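Sound absorption in small guest rooms: speaker notes
Asanka Herath, Rikeck

Slide 1. Title
Introduce self. Mention that Märta Haugen did the measurements and takes questions on the equipment at the end.

Slide 2. What we are talking about
Reverberation time, RT60: the time for sound to drop 60 dB after the source stops. In a room this size the low end is dominated by room modes, so one RT60 figure tells you little below 200 Hz. Say this early, someone always asks.

Slide 3. The Dimari building
Concrete slab, plaster partitions. Complaints came from 11 rooms, all on the corridor side. Two separate problems: noise through the door, and speech in the room sounding harsh on the phone. Today covers only the second.

Slide 4. Sabine and its limits
T = 0.161 V / A, metric units. Assumes a diffuse field. Furnished bedrooms have most of the absorption at floor level and bare upper walls, so measured decay runs longer than the formula predicts. Pause on the plot. Point to the gap above 600 Hz.

Slide 5. Where absorption comes from
Carpet: useful at high frequencies, close to nothing at 125 Hz unless the underlay is thick. Upholstery: broader, depends on foam depth and on whether the cover lets air through. Loose textiles: small area, small effect. Do not oversell them.
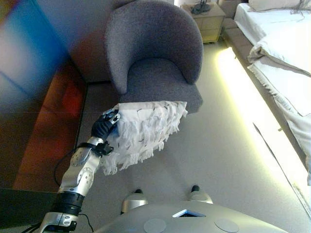 Soft furnishings: upholstered tub chair, fringed cushion, carpet.

Slide 6. Treatment
Wall panels on two adjacent walls, at seated head height. Pliren core, 70 mm, fabric face. An air gap behind the panel extends absorption downward. Skip the mounting detail if short of time.

Slide 7. Results
Table by octave band, before and after. Room 9 is the outlier: heavy curtains were left open for the second run. Märta has the repeat data.

Slide 8. Contacts and questions
Leave the Weerasinghe reference up during questions.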